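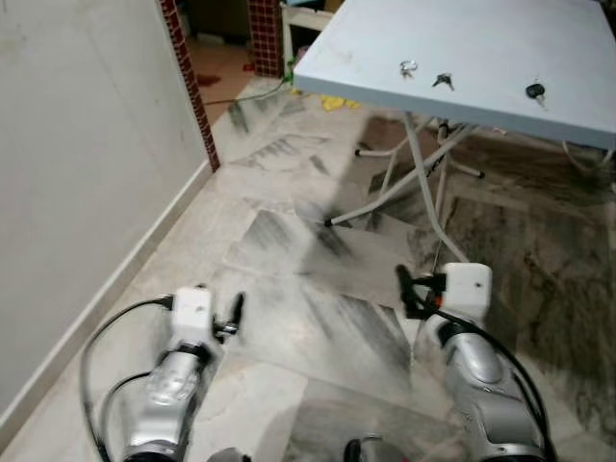
Marble-tiled floor and folding table, with three sets of keys on the tabletop.

Tamow Hall - progress report for March
Prepared by Solange Pichon for Yoga Majimbun, Ultska Fund

Key handling

The folding table has replaced the wall cabinet as the place where keys are handed back. Users leave them on the top at the end of a session and the duty person signs them in before locking up. The old cabinet lock had failed twice and a new one was priced at more than we wanted to spend. So far the change has worked. We had 13 late returns in the previous period and 2 in this one, both from the same evening group, and I have spoken to their organiser.

Tags are still a problem. Several sets look alike once they are off their hooks, and the side door and the store get mixed up. Coloured tags are on order from Wuisan and should be fitted before the next report.

Floor

The marble tiles were cleaned and resealed by Otus over two days. The invoice came to £1273, which is within the amount agreed. They advised against wheeling loaded trolleys over the floor until the sealant has fully hardened, so deliveries are being carried in by hand for now.

Spending

Total spent to date is £2591, including the floor. The tags are not in that figure as we have not been billed. No change to the overall budget is requested.

Next steps

- Fit the tags and update the key register to match.
- Move the sign-in sheet to a clipboard kept with the table.
- Decide whether the cabinet is repaired or taken down - I would take it down, but the wall behind will need painting.

The Wednesday visit is still fine at this end. Please use the side entrance.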